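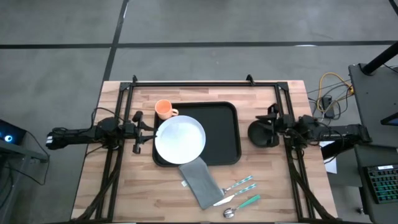 Which gripper should a laboratory purchase first for tableware handling, a parallel two-finger model or a cupped-jaw model?

A parallel two-finger gripper is the usual first purchase, as it will take plate rims, mug handles and cutlery with one set of fingers. A cupped jaw is better suited to round bodies and is normally added as the second tool.

cell_admin_4
The answer above is taken from the Trustuddale bench guide and I would like to invite comment on it before we revise the section in October. Our unit compared the Brustar parallel gripper with the Leltutach cupped jaw on a two-arm table. Each was given 96 attempts across plate, mug, tray and flatware. Users with comparable results are asked to state their controller and finger pads.

mkerrin
We operate the Brustar on a Beddoe controller with the factory pads. Plates are satisfactory when the rim overhangs something. On a flat table the lower finger has nowhere to go, and our operators have taken to sliding the plate to an edge first. That step should be counted in any comparison of cycle time.

northbench
I must disagree with the guide on flatware. A parallel gripper will close on a fork handle, certainly, but the handle rotates in the pads as soon as the arm lifts. We recorded 61 rotations in 176 lifts with the factory pads. A spoon with a smooth handle was the worst item in the set.

cell_admin_4
Thank you. Were the lifts taken at the balance point or at the end of the handle?

northbench
At the end of the handle. The task required the head of the utensil to remain clear for placement.

mkerrin
Then the figure reflects the grasp point as much as the gripper. Please repeat it at the balance point before the guide is changed.

northbench
The guide does not specify a grasp point, and a reader would assume any point is acceptable. I have no objection to repeating the test, but the present wording is too general.

tool_crib
With respect to the cupped jaw: our department withdrew it from general use after one term. It held mugs very well from the side. It could not pick up a folded napkin under any setting we tried, and changing tools took an operator 15 minutes including recalibration. For a laboratory with two arms I would recommend the same gripper on both, for the spares alone.

dualarm_office
We reached the opposite conclusion. One arm carries the parallel fingers and the other the Leltutach jaw, and tasks are assigned by arm. No tool change is required during a session. The difficulty lies in the handover, where the two shapes do not always leave each other room on a small item.

tool_crib
And if the arm with the parallel gripper is out of service, flatware work stops entirely. That was our experience twice.

dualarm_office
Accepted. We hold a spare Brustar for that reason, though I acknowledge that the cost will not suit every department.

cell_admin_4
I propose the following wording for the next revision: "A parallel two-finger gripper is recommended as the first purchase. Performance on flatware depends on grasp point and pad material, and should be tested locally." Objections may be posted in this thread.

northbench
No objection, provided the pad part number is listed in the appendix.

mkerrin
Agreed. The Beddoe force limit used in the test should be listed as well. Ours was left at the default, and I suspect others were too.

10 replies hidden | 4 shares

Contact the moderators | Trustuddale User Forum | Back to top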